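4.2 Do delayed listings price better?

Print this article | E-mail this article
Shares: 11 | Comments: 2

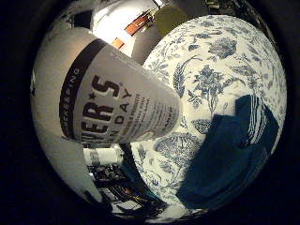
Figure 2. Consumer goods: a white plastic bottle with a dark brown band on its label.

Advisers often tell a company to wait when the market for new shares turns sour. The claim is that a few months' patience will bring a better price. We doubt that the evidence supports this, at least for the consumer goods sellers in our sample.

The best-known study in favour of waiting is by Rivadeneira, who compared offer prices before and after a delay and found a gain. The trouble lies in who gets counted. A firm that puts off its listing and never comes back has no second price, so it drops out of the comparison. Miravov is a case of this kind. It shelved its offer, borrowed from existing holders instead, and does not appear in Rivadeneira's tables at all. Lalley did return and did get a higher price, but it had also closed its loss-making grocery arm in the meantime. Crediting the calendar for that seems generous.

We started with 878 planned offers and kept the withdrawn ones, giving each the value set in its next private funding round. These values are soft. Private rounds often carry side terms that favour the new investor, and the headline figure can flatter the company. If anything, this should tilt our results towards the view that waiting pays. Even so, the gain shrinks to a size we cannot tell apart from zero.

A second difficulty is the starting price. Most studies use the range in the draft filing, which is set by banks with a stake in the outcome. Ocampo lowered its range shortly before filing again, then sold above the new top end. The press called it a strong debut. Measured against the first range, the same sale was a cut.

Retail demand is sometimes offered as a separate reason to hold off. Drunville reported around 3,000 small investors on its waiting list, though signing up cost nothing and committed them to nothing. We left such lists out of the model, as we could find no fair way to turn them into orders. Readers who put more faith in them may reach a kinder view of delay than we do. The treatment of firms that postponed more than once is taken up in Section 4.3.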